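The Tray on the Table: How We Set Out Drinks at Home and in Small Cafes
Student project report, Unit 2: Everyday Objects
Tue 14 January

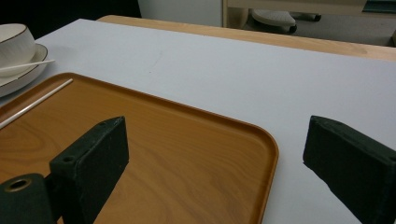 Why we picked a tray

When our class was asked to choose one everyday object and spend a few weeks with it, most groups went for something with a bit of drama to it, like a bicycle or a pair of headphones. We wanted something quieter, and we kept coming back to the serving tray. All of us grew up with one at home, leaning against the side of the fridge or sliding around on top of a cupboard, and none of us had ever given it a minute of thought. The one we worked with most has an orange-brown finish with a printed wood-grain pattern, rounded corners and a low rim, and by the end of the project we had grown very fond of it (one of us has asked for one just like it for a birthday!).

Our question was a simple one. When a person sets out a hot drink for somebody else, what goes on the tray, what goes beside it, and does the tray make the job any easier?

What we did

We worked in two places. The first was Gostholm, the small cafe across from the bus station, where the owners kindly let us sit in the corner on slow afternoons and take notes, provided we bought something, which was no hardship. The second was a plain white tabletop, where we could set things out ourselves and try the same task again and again.

For the tabletop part we used a white cup and saucer with a thin dark line around the edge, a pair of thin white sticks, and the tray. We chose the sticks because they roll and slip, and we thought that anything that rolls would tell us a lot about a rim. We started some rounds with everything on the tray and others with the cup and saucer off to one side, so that the person doing the task had to decide what to move first. Each person had 2 turns at every starting layout.

We also filled the cup with 200 ml of water for the carrying rounds. We had planned to use tea, but after the first afternoon and one ruined notebook we went over to water and stayed there.

What we noticed

The first thing was how often people leave the saucer off the tray altogether. At Gostholm the drinks came to the table on a tray, but as soon as they arrived, the cup and saucer were lifted off and the tray was either taken away or pushed aside to hold wrappers and spoons. When we did the tabletop rounds, we did the same thing without meaning to. The tray turned into a kind of parking space for small things, and the cup stood next to it.

The second thing was the sticks. Laid flat inside the tray, they mostly stayed put, even when the tray was picked up a little crookedly. Laid across the saucer they were far less trustworthy. A saucer slopes toward the middle, so a long thin stick touches it only at the edges, and a small bump of the table is enough to send it off. We lost a good many to the floor this way, and we got quite quick at catching them.

The third thing was about looks, and we did not expect to write about it at all. The wood-grain print shines under a ceiling light, and a couple of us found that a white stick was harder to pick out where it lay near a bright patch. Turning the tray a little usually fixed it.

What we would do differently

We would start with the water, for one. We would also try a tray with handles, because lifting a tray with a shallow rim from a flat table means getting your fingertips under it, and that was the moment when most of our spills happened. It would have been good to visit a second cafe too. Gostholm is small and the tables are close together, and a bigger place might have different habits.

We ran out of time to compare cups of different weights, though we did collect them, and they are still in a box at the back of the classroom if next term's group would like to use them.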